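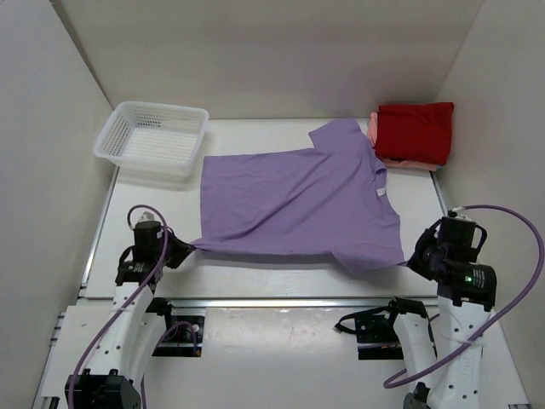

Camiseta morada sobre una mesa blanca.

Pamelen, última parada

El autobús salía a las siete. O a las ocho. Rhiannon ya no se fiaba de los carteles, y menos de los escritos a mano.

— Veinte minutos — dijo el hombre de la taquilla. Llevaba diciéndolo desde el desayuno.

Siwan dormía encima de la mochila. La boca abierta, el mapa en la cara. Dos noches en Clisar y otra en el tren, y todavía les quedaba el puerto. 3,072 metros según la guía. Según la señora del té, bastante más.

Subieron por fin. Gallinas, sacos de harina, un niño que miraba fijamente las botas de Siwan. Primera curva, segunda. A la séptima Rhiannon dejó de mirar por la ventanilla, porque debajo de la ventanilla no había nada. Niebla y un río que se oía muy lejos.

— ¿Tú trajiste las pastillas?
— Las tenias tú.
— Yo no.

Silencio hasta Zivby.

En Zivby, sopa. Fideos gordos, picante del que hace llorar. Comieron de pie junto a la puerta, con prisa, el motor en marcha. Una vieja les cobró 80 y luego les devolvió la mitad, riéndose, sin que supieran de qué. Siwan quiso darle las gracias y le salió otra palabra. La vieja se rió más.

Arriba, nieve. Nieve en marzo, quién lo iba a decir. El conductor paró, bajó, ató una cinta roja a un poste y volvió a subir sin explicar nada. Los demás pasajeros callados. Rhiannon pensó en su madre, en la casa de alquiler, en la carta que no había contestado. La llevaba en el bolsillo desde Clisar.

— ¿Qué pone? — preguntó Siwan.
— Que vuelva.
— ¿Y vas a volver?

Otra curva. Luego el valle entero, de golpe: tejados negros, humo, terrazas de un verde imposible bajando hasta el agua. Pamelen. Alguien al fondo del autobus empezó a cantar y el niño de las botas se durmió contra el hombro de Siwan.

Rhiannon sacó la carta. La dobló otra vez, más pequeña.

— Pregúntamelo mañana — dijo.

Y bajaron a buscar cama.

Compartir (7) · 20 comentarios

Última actualización: 2023-01-08

© Montes, relatos de viaje · Contacto · Volver arriba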